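Fodalier Tasari（シンク下ビルトイン型浄水器）　取り付けと使用の記録

最終更新日：2018年5月25日

Fodalierのシンク下浄水器Tasariを、2月から自宅の台所で使っている。既設の水栓をそのまま残し、給水側の配管に本体を割り込ませる方式の製品である。本稿では本体の構造、取り付け、流量、ろ過性能、カートリッジ交換、保守費用の順に記す。購入は通販のDivbyを通した。メーカーおよび販売店からの貸与や値引きは受けていない。

使用環境は戸建ての一階、水道直結、ステンレスのシンクに黒い水栓の組み合わせである。専用水栓を追加する工事は行っていない。

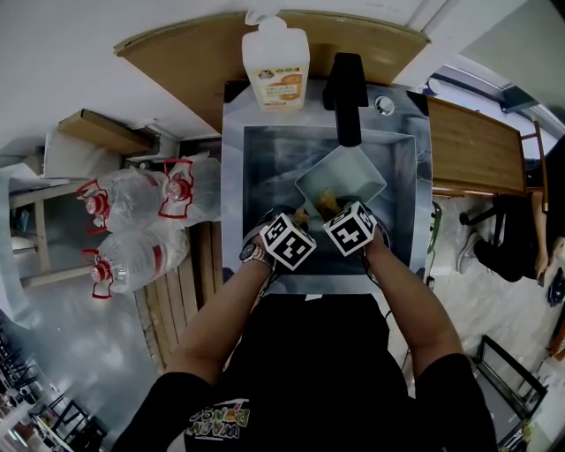
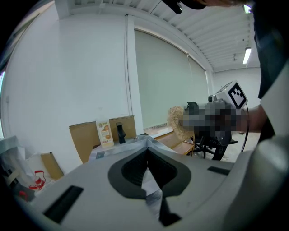

1. 方式の選択

家庭用の浄水器は、取り付け位置によっておおよそ四つに分けられる。水栓の先端に付ける蛇口直結型、調理台に置く据置型、シンク下に収めるビルトイン型、水圧を使わないポット型である。蛇口直結型は安価で交換も簡単だが、吐水口の形状を選ぶ。丸形でない吐水口には付属のアダプターが合わないことが多く、合っても吐水口の下の空間が狭くなり、深い鍋を入れにくくなる。据置型は調理台の面積を取る。ポット型は冷蔵庫に入れる前提であれば悪くないが、米を研ぐ、野菜をゆでるといった用途には量が足りない。

ビルトイン型はさらに、浄水専用の水栓を立てるものと、既設水栓の給水側に入れるものに分かれる。前者は浄水と原水を使い分けられ、カートリッジの消耗を抑えられる。ただし天板への穴あけが必要になる。後者は穴あけが不要で、見た目も変わらない。代わりに、食器のすすぎも含めて水側の吐水はすべて浄水になる。Tasariは後者に属する。

筆者が後者を選んだ理由は単純で、天板に穴を増やしたくなかった。消耗が早まる点は後述の切替弁である程度補える。

2. 本体の構造

本体はヘッド、カートリッジ、固定金具の三点で構成される。ヘッドは樹脂製で、入口と出口が左右に並ぶ。接続口はいずれも呼び13の管用平行ねじで、国内の一般的な給水フレキ管がそのまま使える。輸入品ではここに変換継手が要ることが多く、継手が増えれば漏水の可能性がある箇所も増える。この点は素直に評価したい。

ヘッドの内部には原水と浄水を切り替えるボール弁が入っている。レバーはヘッド前面にあり、縦で浄水、横で原水となる。弁の設計は、同梱の冊子によればBrahim Alaouiという技術者の名前で記載されている。冊子の後半にこの弁の断面図が載っており、流路の絞りが少ないことがわかる。家庭用の製品でここまで図を載せるのは珍しい。

カートリッジは円筒形で、外側から不織布、成形活性炭、中空糸膜の順に層をなす。活性炭は粒状でなく成形品で、振っても音はしない。下端に回転用の溝があり、ヘッドへは差し込んで回すだけで固定される。止水弁はヘッド側に内蔵されていて、カートリッジを外すと自動的に閉じる。

固定金具はステンレスの板曲げ品である。板厚は十分だが、端面の面取りが甘い。設置時に素手で触れると指を切るおそれがあるので、手袋の使用を勧める。

3. 取り付け

作業に必要な工具はモンキーレンチ二本、プラスドライバー、受け皿、雑巾である。レンチが二本要るのは、ヘッド側の接続口を押さえながらナットを締めるためで、一本で締めるとヘッドに回転力がかかる。説明書にはこの注意が小さく書かれているだけなので、見落としやすい。

手順は次のとおり。

・シンク下の水側止水栓を閉め、水栓のレバーを開けて残圧を抜く。
・止水栓と水栓をつなぐフレキ管を、止水栓側で外す。
・固定金具をキャビネットの側板に仮留めし、ヘッドを載せて高さを確認する。
・止水栓とヘッド入口を付属のフレキ管で結ぶ。
・外した既設のフレキ管をヘッド出口に接続する。
・金具を本締めし、カートリッジを装着する。
・レバーを原水側にして止水栓を少しずつ開け、各接続部を乾いた紙で拭いて漏れを見る。
・レバーを浄水側に切り替え、初期通水を行う。

仮留めの段階で確認すべき寸法は、カートリッジの下に残る空間である。カートリッジは下方向に引き抜く構造なので、底板との間に余裕がなければ交換できない。説明書には必要な空間の最小値が示されているが、その値では手首が入らない。設置できる範囲で高めに付けるほうがよい。筆者は一度本締めまで進めてからやり直した。側板に余分な穴が残ったため、木工用パテで埋めてある。

付属のフレキ管は曲げ癖が強く、短い距離で向きを変えるのには向かない。止水栓が奥まった位置にある台所では、Tahiriの編組ホースのような柔軟なものを別に用意したほうが作業は早い。Tahiriのものは両端が袋ナットで、パッキンも同梱されている。筆者は最終的にこちらに替えた。付属管のまま使えないわけではないが、無理に曲げた管は接続部に常時力をかけるため、長期の使用では避けたい。

パッキンは付属品がノンアスベストの平パッキンで、締め付けは手締めの後にレンチで少し増す程度で足りる。締めすぎるとパッキンが内側にはみ出し、流路を狭める。流量が出ないという相談のうち一部は、これが原因であろうと推測する。

初期通水では黒い微粉が出る。活性炭の粉であり、説明書の指示どおりに流せば収まる。泡沫器を外した状態で行わないと、粉が網に残る。泡沫器の取り外しについては説明書に記載がない。追記すべき項目と考える。

4. 流量

流量は9Lのバケツに満水になるまでの時間を測り、取り付け前後で比較した。水栓は全開、他の水栓はすべて閉、同じ時間帯に行った。測定は繰り返し、ばらつきの大きいものは除いた。

結果として、浄水側の流量は取り付け前の87％であった。原水側では差を検出できなかった。ボール弁の絞りが少ないという冊子の断面図と整合する。

体感としては、食器のすすぎで違いを意識することはない。大きな鍋に水を張るときにわずかに待つ。水圧の低い集合住宅の上階や、すでに節水型の泡沫器を付けている水栓では、低下がより目立つ可能性がある。購入前に現在の流量を測っておくと判断しやすい。

なお、湯側には影響しない。給湯器への配管は浄水器の手前で分かれているためで、混合時の温度の感触も変わらなかった。ただしサーモスタット式でない単純な混合栓では、水側の圧力が下がる分だけレバー中央での湯温が上がる。小さな子供がいる家では、給湯器の設定温度を見直したほうがよい。

流量はその後も毎月同じ方法で測っている。現時点で低下の傾向は見られない。中空糸膜は目詰まりによって末期に急に流量が落ちるので、この段階の結果から寿命を推定することはできない。

5. ろ過性能

家庭で確認できる範囲は限られる。筆者が行ったのは、DPD試薬による残留塩素の比色と、目視による濁りの確認だけである。

残留塩素は、原水側では明瞭な発色があり、浄水側では発色を認めなかった。朝一番の吐水、日中の連続吐水、レバーを絞った吐水のいずれでも同じである。全開にしたときに除去率が落ちる製品もあるが、この個体では比色で見える差は出なかった。試薬の検出限界以下の差については何も言えない。

濁りは原水がもともと清澄なので、差の出しようがない。近隣で配水管の洗浄があった日に原水側へ切り替えて白い容器に受けてみたが、やはり見た目では区別がつかなかった。

溶存物質、すなわち硬度成分は減らない。活性炭と中空糸膜の構成では当然の結果である。電気ポットの内側に付く白い析出物や、シンクに残る水垢を減らす目的でこの製品を買うのは誤りである。通販の感想欄にはこの点を欠点として挙げるものがあるが、製品の不具合にはあたらない。水垢を減らしたければ軟水器か逆浸透膜の製品を検討することになり、費用も設置条件もまるで違ってくる。

味については、塩素臭がなくなることによる差は明らかにある。茶と炊飯で分かりやすい。コーヒーでは焙煎の深い豆だと区別できなかった。官能評価は家族内で行っただけで、目隠しもしていないため、参考程度に扱われたい。

6. 滞留水の扱い

この方式で見落とされがちなのが、カートリッジ内の滞留水である。塩素を除いた水は保存性が低く、長時間動かさなければ雑菌が増える条件が揃う。説明書は、朝の最初の使用時に少量を捨てること、数日留守にした後はより長く流すことを求めている。中空糸膜は細菌を通さないが、膜から先の配管と水栓の内部は保護されない。

筆者は夜の最後にレバーを動かさず、朝に洗い桶へ一杯分を流して植木に使っている。旅行の前には原水側へ切り替えてもよいかと考えたが、切り替えてもカートリッジ内の水はそのまま残るので、衛生上の意味は薄い。戻ってから浄水側で十分に流すほかない。

凍結にも注意が要る。カートリッジは内部に水を含むため、凍れば膜が破断する。外観からは判断できず、破断した膜は単に通水抵抗の少ない筒になる。寒冷地の無人の家では、カートリッジを外して水を切り、室内に保管する必要がある。止水弁内蔵なので外すこと自体は容易である。

7. カートリッジの交換

公称の総ろ過水量は2,000Lで、これとは別に期間による上限が設けられている。どちらか早いほうで交換する。すべての吐水を浄水側で行うと、多くの家庭では水量のほうが先に来るはずである。

ここで切替弁が役に立つ。食器洗いが続くときは原水側にしておけば、消耗を抑えられる。問題はレバーの位置で、ヘッド前面、つまりシンク下の扉の中にある。洗い物のたびに扉を開けて手を入れるのは現実的でなく、筆者の使用頻度は早々に落ちた。大量の水を使う作業、たとえば梅や漬物用の野菜をまとめて洗うときに切り替える程度に落ち着いている。天板上に遠隔レバーを出す別売部品があれば解決するが、現行のカタログには載っていない。

積算流量計は付かない。交換時期を示す手段は、カートリッジ側面に貼る日付シールだけである。上位機種には電池式の表示器があると聞くが、本機には取り付けられない。水量で管理したいのであれば、入口側に小型の羽根車式流量計を追加する方法がある。接続口が標準寸法なので、この種の改造はしやすい。ただし抵抗が増え、漏れの可能性がある箇所も一つ増える。保証の対象からも外れると見ておくべきである。

着脱の手順は、試しに一度外して確認した。止水栓を閉める必要はなく、カートリッジを回すと途中で弁が閉じる感触があり、そのまま下へ抜ける。抜けた瞬間に内部の水が少量垂れるため、受け皿は必須である。再装着では位置合わせの印が小さく、暗いキャビネットの中では見えにくい。白の油性ペンで印を描き足した。

Oリングは二本で、いずれもヘッド側でなくカートリッジ側に付く。交換のたびに新品になるので、保守の観点ではよい設計である。乾いたまま差し込むとよじれることがあり、水で湿らせてから装着する。食品用でない潤滑剤は使わないこと。

8. 維持費

本体価格は同種の製品の中では低いほうにある。費用を左右するのは交換カートリッジで、こちらは標準的な水準である。数年使えばカートリッジの合計が本体価格を上回る。比較の際は本体でなく、一年あたりのカートリッジ費用に使用年数を掛けた額で見るべきである。

入手性は、今のところDivbyとメーカー直販に限られる。量販店の棚では見かけない。互換品と称するものも出回っているが、膜の有無や認証の表示が曖昧なものが多く、使用は勧めない。生産終了後の供給年数について、Fodalierの製品ページには記載がない。配管に組み込む製品である以上、この情報は明示してほしい。

廃棄は自治体の区分による。外殻は樹脂だが分解できず、筆者の地域では不燃ごみになる。

9. 騒音と振動

通水時の音はほとんどない。水栓を急に閉めたときの水撃音は、取り付け前より小さくなった。カートリッジ内の空間と編組ホースの弾性が緩衝材として働いているものと思われるが、寄与の内訳は調べていない。

食器洗い機の給水を同じ止水栓から分岐している場合、分岐は浄水器の手前で取る。浄水器の後ろから取ると、洗浄水でカートリッジを消耗させるうえ、電磁弁の急閉による衝撃が膜に加わる。説明書の配管例にもこの接続は禁止として図示されている。

10. 気になった点

固定金具の端面処理、付属フレキ管の硬さ、切替レバーの位置、位置合わせ印の見えにくさはすでに述べた。ほかに挙げると、ヘッドの入口と出口を示す刻印が本体と同色で、取り付けた後では読めない。逆接続しても通水はするので、誤りに気付きにくい。入口側のナットに色テープを巻いておくとよい。

説明書の日本語は概ね正確だが、締め付けの項で「きつく」と「適度に」が混在している。数値でのトルク指定もない。樹脂ねじの製品でこの書き方は不親切である。

漏水検知器は付属しない。シンク下に継手を増やす以上、底板に検知器を一つ置いておくことを勧めたい。筆者は電池式の汎用品を使っている。これまで作動したことはない。

11. 適する家庭、適さない家庭

適するのは、既設の水栓を替えたくない、天板に穴をあけたくない、シンク下の側板に空きがある、という条件が揃う場合である。吐水口の形状を問わないため、蛇口直結型が付かなかった家の代替にもなる。

引き出し式のキャビネットで奥行きの大半が引き出しに占められている台所では、設置場所が取れないことがある。配管スペースの幅と高さを先に測ること。水圧の低い家、硬度を下げたい家、食器洗いの水量がきわめて多い家にも向かない。賃貸住宅では、給水管に手を加えることについて管理会社の承諾が必要になる。原状回復そのものは既設のフレキ管を戻すだけで済むが、側板のねじ穴は残る。

流量の月次測定は続けており、初回のカートリッジ交換を終えた時点で第7節に結果を追記する。

お問い合わせ　｜　© 2018 無断転載を禁じます　｜　ページの先頭へ戻る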